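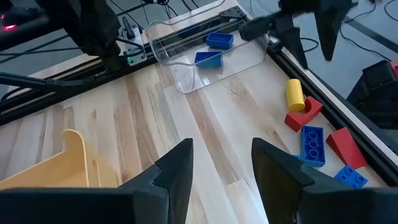

Seasonal movement in edge-glued panels was the subject of our project for the second-year materials course. Solid wood takes up and gives off moisture with the air around it, and a wide panel changes size mainly across the grain. A tabletop made of joined planks, with pale cream boards set beside browner ones, makes the problem easy to see: each board may have its own density and ring angle, so neighboring boards do not move by the same amount. Knots complicate this further – the grain bends around them, and fine crack-like lines can show in the pale wood at that point.

Method
Mahtab Taheri and Nima Fallahi cut test strips from stock supplied by Hassanpour. Each strip was 534 mm long and glued up from 5 boards. The strips were kept in a closed cabinet at 49 percent relative humidity until their weight was stable, then moved to the damp room for 4 weeks. Width was measured with calipers at both ends and at the middle.

Results
All strips grew wider. Strips with mixed ring angles cupped more than matched strips. The glue lines held in every case, but a small step could be felt at several joints.

Limits
The damp room was opened during the day in March, and its humidity was not logged overnight. Lamduan Duangkaew is repeating the test with a sealed finish on both faces.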